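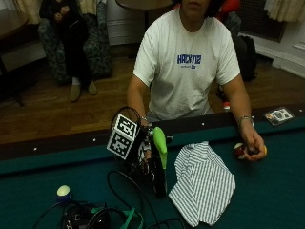
HACK112 shirt at the pool table, Stullbridge. Photo: Yichen Dai

Wirkitz Li inverted microscope: a review after two months
By Yichen Dai
Reading time: 4 minutes

Search this site
Enter keyword Go

I teach a small evening course in cell biology, and for a long time I wanted an inverted microscope which I can carry in a backpack. In an inverted microscope the lens is under the dish and looks up. This matters for living cells, because they sit on the bottom of the dish and you cannot push a normal lens through the liquid. The big ones in a research laboratory are heavy and cost more than my car.

The Wirkitz Li costs 875 dollars with two lenses, a phone holder and a power supply. I bought mine from the Edorthorpe web store in October. They also sell a set with a third lens for 1,157 dollars, and I did not take it. I will come back to this.

The first thing I noticed is the weight. My kitchen scale shows 787 grams without the power supply. The body is plastic and feels a little hollow, but the stage is metal and it does not bend when I press on it. The focus wheel is on the right side only. I am left-handed, so for the first week I was always crossing my arms. A student of mine had no difficulty.

With the smaller lens the picture is clear from one side to the other. I looked at onion skin, pond water and yeast, and later at a flask of fish cells which a colleague gave me. The borders of the cells were easy to find, and I could tell which ones had attached to the plastic and which were still round. With the stronger lens the center is good, but the outer part becomes soft. For counting it is enough. For a photo in a report I would cut the edges away.

The phase contrast is where I expected to be disappointed, and I was, a little. There is a small slider with a ring, and you must center it with two screws which are too small for my fingers. When it is centered, it works well. After one bus ride it was not centered anymore. I now keep a short screwdriver in the bag and I plan ten minutes for it before the class.

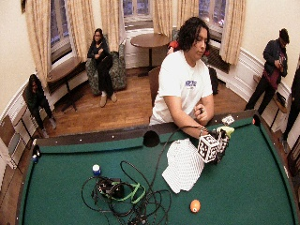 The light and the heat

The lamp is an LED with a round knob for brightness. The lowest setting is still too bright for my eyes in a dark room, so I put a piece of white paper over it. After one hour the stage was slightly warm on the left side. Living cells can feel such a change, and I would not leave a dish there for a long observation. Wirkitz writes in the manual that the stage "stays at room temperature." In my apartment on a Saturday afternoon this was not correct.

The phone holder is the weakest part. It opens wide enough for my phone, but it slides down slowly, and a film of swimming pond animals ends as a film of the stage clip. 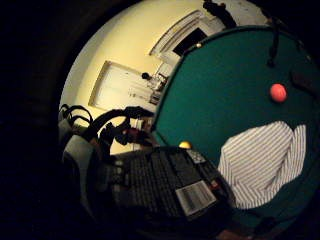
Wall and doorway, Stullbridge.

Should you buy it? If you teach, or if you keep simple cultures and want to check them every day, I think the price is fair. If you need good pictures for publication, please save your money for longer. About the third lens: I tried one at the store's open day and could not get a sharp picture through the thick bottom of a normal plastic dish. It asks for dishes with a glass bottom, and a box of 100 is not cheap.

My score is 7 out of 10. With a better phone holder I would give 8.

Recent reviews
Pipettes for beginners: three sets compared
A small centrifuge that fits on a shelf
Prepared slides of the human eye: which set to choose
Do you need a laminar flow box at home?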